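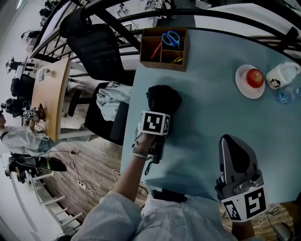

Surely a list of candle prices is just a list, wrote a reader under my December post, and calling it life writing only shows how badly we want there to be a woman's voice in it.

I have been chewing on that comment ever since, and I love it, even though I think it's wrong. Or a bit wrong. It's the best objection I've had on this blog, and it made me go back to the household books with a much more suspicious eye, so thank you, whoever you are, for several very happy evenings.

For anyone who missed the last post: I've been reading the Drinditz account books, which the Zonach project has been transcribing and putting online. They were kept by the women of a single house over four generations, and they record what came in, what went out, who was paid, what was mended and what was eaten. There are recipes in the back and, in one volume, a cure for earache that I wouldn't try on anybody. Sondent Press brought out a selection with a long introduction, and that introduction is where my trouble started. It treats every entry as a coded confession. A gap in the accounts is grief. A purchase of ribbon is longing. By the end I was muttering at it. Sometimes people do just buy ribbon!

So I'm partly on my reader's side. There is a way of reading women's domestic papers that can't bear them to be domestic. It goes hunting for the secret poet under the grocery bill and, when she doesn't turn up, makes her up out of the blots. I can see where the urge comes from (the archive is so lopsided, and you get so little) but it's rather rude to the woman who sat down to do her sums and did them well. It carries over the old idea that the sums weren't worth much in the first place.

But "just a list" won't do for me either, and the reason is in the third volume.

The keeper of that one has a habit I've become completely obsessed with. She writes her entry, rules it off, and then comes back. You can tell because the Zonach transcribers mark changes of ink, bless them, and they put later additions in small type. So you get "paid for coals" and then, afterwards, "too dear". You get "two hens" and then "one only, the other not fit to be called a hen". There's a payment to a laundress with "she is owed better" tucked underneath. None of it was needed for the accounts to balance. She could have left the line alone and it would have done its job. She went back in and had an opinion.

That's a writer at work, as far as I'm concerned. I don't mean she was dreaming of print, and I don't think the hen stands for her marriage. I mean she had a sense of a page being read, by herself later on or by the daughter who would take over the keys, and she shaped it for that reader. The remarks get drier as the volume goes along. She finds out she's funny! By the last quarter there are jokes that only work if you remember an entry from months before, and the hen comes back twice.

What really won me over, though, was the next keeper, who answers her. The fourth volume starts in a stiff, dutiful hand with no comments at all for page after page. Then, next to an entry for coals, in tiny letters: "dearer yet". I made a noise out loud. You can't read those words properly unless you know the earlier volume, and she clearly did. She had been reading the old book while keeping the new one, and here she is picking up the conversation.

The Sondent selection leaves both coal entries out. It has space for seven pages on the symbolism of linen and none for that. I don't want to be unfair, as a selection has to select, and I would never have heard of Drinditz without it. The notes on weights and measures are superb as well. But if you cut for feeling, you lose the running jokes, and the running jokes are where I can hear her best.

There's a wider question in my reader's comment about who gets to be "read" and who only gets to be "used". Historians have been using account books for ages, for prices and diets and wages, and very good work has come of it. Literary people have mostly left them alone, or come in looking for the odd lyrical sentence to lift out. I'd like a third habit, where you sit with the whole dull thing, in order, the way you'd sit with a long novel, and let it teach you what counts as an event. After four volumes of Drinditz, a change of candle supplier is a thunderclap. I can't prove that on a page of extracts. You have to have been there for all the other candles.

And yes, I know, I may be doing exactly what I've accused the introduction of doing. I want there to be a woman's voice in it, and lo, I've found one, and she happens to have my sense of humour. I've tried to keep myself honest by only leaning on words that are really on the page, and by leaving the gaps as gaps. When the third keeper stops for most of a winter, I don't know why. The accounts start up again with soap.

If you'd like to try it, the transcriptions are free on the Zonach site, and I'd start with volume three and go back to the beginning afterwards. The search is a bit clunky – it doesn't cope with her spelling of "cabbage", and I don't blame it. The Melnyk Library has a similar set, from a shopkeeping family this time, which I've put in to see next month. Apparently there's a great deal about string. I can't wait.

Comments are open as always, and I'd especially like to hear from anyone who thinks "dearer yet" is only a note about coal.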